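Robotic Disassembly, Unit 6 handout: Snagged cables and protective stops
Plerkudia Technical Centre, Prikcombe
Course tutor: Adelino Valente

Read this before the practical. It covers a fault from last October on the two-arm cell at Pretwood, where desktop computers are taken apart for parts. Abílio Neves wrote the original fault report and most of what follows comes from it.

The job

One arm was to hold a cable bundle clear while the other pulled the hard drive. The program had been taught on a tower with its cables tied back. The tower in the cell that day had the same case and board, but its drive leads were loose.
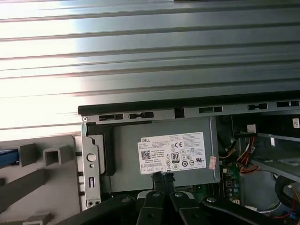 The taught path passed over the power supply and down towards the drive bays. Path checking used a model of the case made of flat panels and boxes. Cables were not in the model at all, so the planner treated the space they took up as free.

What went wrong

The gripper closed on the drive and lifted. A power lead had gone in behind one of the finger links and came up with it. The lead went tight, the wrist force rose past the limit of 37 N and the arm made a protective stop. Up to that point everything had worked as designed.

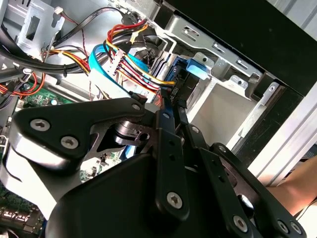
The damage came afterwards. The operator cleared the stop from the pendant and pressed resume. The program carried on with the lift from where it had left off, and the connector was torn from the drive. The second arm had been sent no stop signal and was still holding its part of the bundle. The log shows 24 seconds between the stop and the resume, too short for anyone to have looked inside the case properly.

Causes given in the report

1. Cables missing from the collision model.
2. Force limit set for the weight of the drive, with no separate limit for the pull.
3. Each arm stopped on its own – a stop on one did not stop the other.
4. Resume allowed without a check of the gripper.
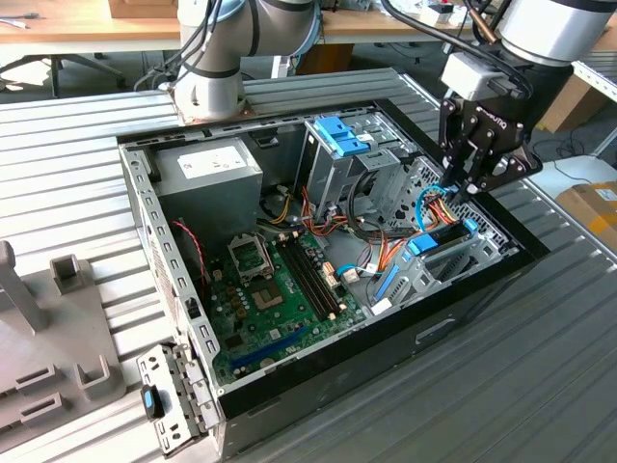

Causes 3 and 4 are the safety matter. Anyone freeing a lead by hand would have been reaching between one stopped arm and one that could still move. The cell was changed so that either arm now stops both, and a reset needs a key held at the gate.

After a protective stop

Press the emergency stop before you put a hand near the case.
Look at both grippers from the side as well as from above.
Free the cable by opening the fingers in manual mode. Do not cut it under tension.
Send both arms to the home position and start the cycle again. Never resume part way through a lift.
Write the stop in the log, even if nothing was damaged.

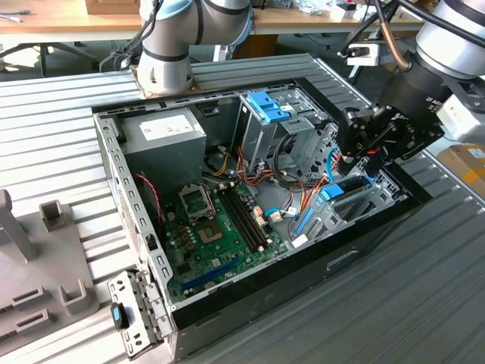 For the practical, set the approach speed to 600 mm per minute and leave it there. Work in pairs, with one person at the pendant throughout. Bring a copy of the Teixeira checklist, filled in as far as section 2.

Written work: in one page, say which of the four causes you would put right first, and why.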